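6 February 2021

Packing trial, small goods. Carrying on from the notes Kátia left in the blue folder.
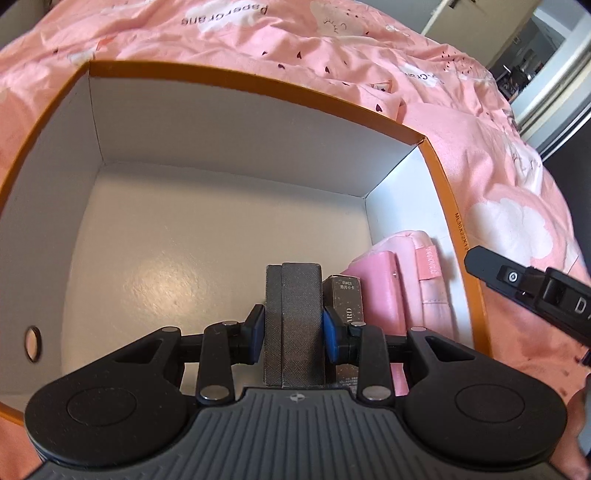

Small mixed goods are the part of the Worbridge order we keep getting wrong, so I gave the whole session to them and left the long items for another time. Wagner wants a packing order that anyone can follow without asking him. Most of the complaints from the Hoani shop are about soft things arriving creased and card boxes arriving with their corners pushed in, and both come down to what goes in next to what. I used the orange carton with the white inside, and put the pink pouch up against the right-hand wall with the pink wallet in front of it, then worked round those with the little dark brown card box and the grey fabric-textured block. The white inside helps a lot when looking for small dark things. I'd like to keep it for that alone, even though the outside marks more easily than plain brown.

First order tried: card box, block, wallet, pouch. Bad. The card box went in the middle of the floor and everything afterwards leaned on it. When I tipped the carton to the angle Lovely uses for her shelf test, the box slid to the left wall and the block fell over on its side. No damage but it rattled.

Second order: pouch and wallet first, on the right, then card box, then block. Better. The pouch takes up whatever slack there is on that side and the wallet stops it slumping forward. The card box has something soft behind it. The block still wants to wander on the left.

Third order: same as the second, but with a folded sheet of tissue down the left side before closing. Nothing moved on the tilt. On the drop (edge of the bench on to the mat) the card box kept its corners. The wallet had turned a little and its snap was against the box, so there is a faint dent in the card if you hold it to the light. Turn the wallet so the snap faces the pouch. I repeated the drop with it that way and got no new mark.

Weights. The carton limit for this size is 2000 g according to the sheet Feltow sent with the flat packs. We were nowhere near that. The block on its own came to 190 g on the small scale. I forgot to weigh the rest before closing up and didn't want to reopen a carton that had finally stopped rattling, so that's still to do.

Tissue: I got through nearly 13 sheets, counting the ones I tore. Far too many for one carton, but most of that was me trying it rolled, then scrunched, then folded. Folded in four is enough. Rolled looks tidy and does nothing. Scrunched works as well as folded but it takes longer and looks like rubbish when the customer opens the lid, which Consuelo has already raised twice with us.

The hole in the left wall. Teodoro asked if small items can come out through it. None of these can. A loose button or a ring could, so anything that size should be bagged first. I'd sooner we bagged them than taped over the hole, as the tape takes the orange off when it's peeled and then we can't use the carton again.

Labels. Keep the printed side wall clear of stickers. Last June we stuck the address label across the printing and the Grarnamach depot sent a stack of them back because they couldn't tell which size they had. Address label on the lid, contents slip inside on top of the tissue.

Things I'm not sure about:

- Whether the pouch should go in flat instead of upright. Flat gives more height for the rest but I think it'll crease along the seam. Only tried upright.
- Whether the block needs wrapping. The fabric surface picked up white fluff from the tissue and I had to brush it off with the lint roller. A thin bag might do. We have the clear ones left over from the scarf order, second drawer, under the string.
- Lid. It closes but you have to press the front corners or it springs. Possibly only this carton. It has been opened and shut a good many times.

Lovely came by while I was on the third order and tried packing from my notes without me talking. She put the wallet in before the pouch, which I hadn't said was wrong. It does matter, as the pouch then ends up folded over the top of it. I've changed the wording on the card to "pouch to the wall, then wallet". She also said the tissue line should say left side "as you face the printing on the right", because the carton gets turned round on the bench and left stops meaning anything. Done.

To do:

- Weigh the other items and fill in the sheet.
- Ask Feltow for the price of the same carton without the hole.
- Try the third order with two card boxes. The Hoani list has some customers taking a pair.
- Kátia to check the wording before it gets laminated.
- More tissue. The open packet is almost finished and I can't find the other one. It isn't in the tall cupboard.

Trial carton is on the shelf behind the door with a pencil cross on the lid. Please leave it closed until I've shown Wagner.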